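When the Gripper Won't Let Go: Notes on the Stall Fault at Rullham
Speaker notes, August 15, 2024
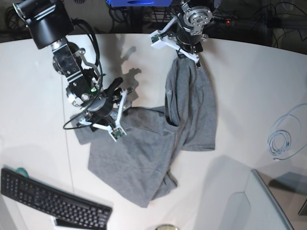 Start with what the fault was. The left arm held on to a garment after the program had told it to open. The right arm went ahead with the next move. Two arms, one piece of cloth, pulling against each other until the left wrist joint tripped on overload.

Say early that no one was hurt. One finger bracket cracked and a cable connector was pulled out of its socket. We lost the rest of that shift and most of the next one.

Background for people who don't fold laundry with robots. The cell has two arms over one table. One holds, the other flattens and tucks, then they trade jobs. Each trade needs a release, and the release is where we got into trouble.

Numbers, and go slowly here. We went back through 488 folding cycles in the Bolis logs. The gripper was late to open in 44 of them. In 16 of those the other arm had already started moving. Only one tripped the joint. The others passed because knit fabric stretches, and the operators saw a slightly crooked fold and ran it again.

Pause. Ask who in the room logs a retry as a fault. We didn't.

Cause, part one. The controller reported "open" when the open command was sent. It did not wait for the finger position to come back. We had read that flag as a confirmation for months. The Stesarow manual does say what it means, in a table near the back.

Cause, part two. The timeout on the handoff was 400 milliseconds. It was set on the bench with nothing in the fingers. With a thick fold in the grip the fingers sometimes stick, and they need longer.

Cause, part three. The overload limit on the wrist had been raised in the spring to stop nuisance trips. It was never put back. If asked: yes, that was our change, and no, it wasn't written down.

What the operator did. She hit the stop, which was right. The arms froze with the shirt still stretched between them. Then she reached in to free it. The stop cuts motion but the brakes hold whatever tension is there, and our procedure said nothing about stored tension. This is the part I would most like people to take home.

Changes made:
Release is confirmed from measured finger position.
No arm moves while the other reports a grip.
Wrist limit back to the original setting.
Retries are logged as faults.
After a stop, cut the cloth. Don't pull it. Cutters hang on the fence.

Still open: the Sarmiento cell runs the same controller and has only the first two changes so far. The position reading also drifts when the fingers warm up, and we don't have a fix for that yet.

Questions. If there's time, show the force plot again.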